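17th October - towels, drying, folding, stiffness

Started late, kettle queue. Carrying on from Derek's sheet on why the small towels go like cardboard after a few goes through the wash. Chie has the big ones (Skevmont cotton, the heavy white stuff), I've got the small coloured ones and whatever's left in the Hiltville bag.

Wash as before. Short programme, no softener, the Nutix liquid out of the blue jug, one capful. Somebody has put the cap back from a different bottle, which is smaller, so check it against the line before you pour. I did the first load with the wrong cap and have struck it out in the book, not using those.

Scales. Weighed a small towel dry off the shelf, 151 g. Straight out of the spin it's a good deal heavier but I let it sit too long before it went on the scales so number not worth having. Redo. The scales want a level bench, they drift on the trolley. Chie found that out before me and wrote it on the lid, wish I'd read the lid.

Drying. Three ways to compare:

line, indoors, window shut
flat on the rack, turned once
hair dryer, on a table, towel in a heap then opened out

Line is slow and boring and gives the stiffest result by far, specially at the peg end. Flat is better. Hair dryer I did not expect much of but Derek wants it in because of the people who wrote in saying they finish face cloths off that way before packing. Fair enough. It's daft for a bath towel.

Dryer notes. Label on the packet of the Ogura says 2000 W, fuse is fine on the long lead but don't share it with the kettle!! Low setting the whole time. Kept a hand's width off the cloth or the edge goes crispy. High setting just blows the thing about.

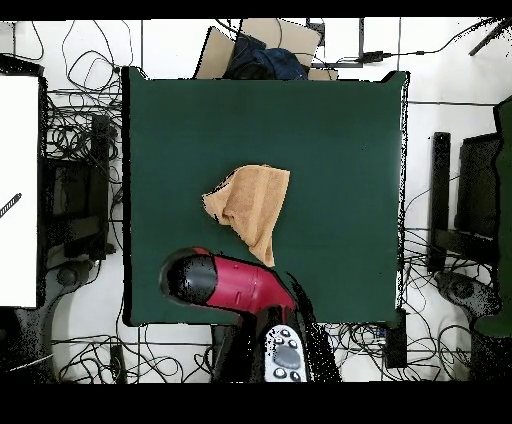 Heap vs. open is the bit I want to get right, as the two don't dry anything like the same and the sheet doesn't say which Derek meant. If you leave it bunched the outside goes first and the inside of the folds stays clammy, you only find it when you put your fingers in. The tan-orange one on the green top is a good case of a bad start, all folds through the middle with the bottom end run down into a tail, and a tail like that is bunched cloth so the air can't get in. Shake it out first. Then edges square, then dryer. I've written "shake, square, dry" on the sheet in pencil, Derek can ink it if he agrees.

Timing: 600 seconds per towel on low, turn at half. Tried stopping sooner and the hem was still damp. Hem is always last, it's double thickness and stitched. If we're only going to feel one place then feel the hem.

Stiffness. Still doing it by hand, the drape thing (towel over the rod, measure how far the corners stick out). Works ok for the big ones. Small ones are too light and just stick out whatever you do, so the readings bunch up and you can't tell line from flat. Chie suggests folding in half first and hanging by the fold. Will try on the next load. She also reckons a lot of the stiffness goes if you give it one good snap before it's bone dry. Did that on two of the flat ones and they did feel nicer but I knew which were which so that's no good, needs someone else to do the feeling.

Folding. Thirds then half, hem inward. Don't fold warm, leave it a bit, the crease sets otherwise and then it looks as if it's been sat on. Stack no higher than the shelf lip.

Odds and ends
- lint: much more off the coloured ones than the white. Keep the lint in the envelopes, date on front, Derek wants to weigh it
- spin: set to 990 on the small machine, the dial slips, look at it after you shut the door
- two towels from the February batch have turned up behind the radiator, stiff as boards. Kept seperate, labelled OLD, might be useful to compare
- need more pegs, the wooden ones leave a mark, get the plastic
- the Hiltville lot have a woven stripe near one end, shrinks more than the rest and puckers. Fold so stripe is inside or it won't lie flat

Asked Derek re: heap or open, no answer yet, he's off at the Skevmont place till after lunch.

Tomorow: redo wet weight, straight off the spin and no dawdling. Chie to feel the flat ones blind, me to snap. Second go at the hang-by-the-fold. Buy pegs. Find the right cap for the Nutix.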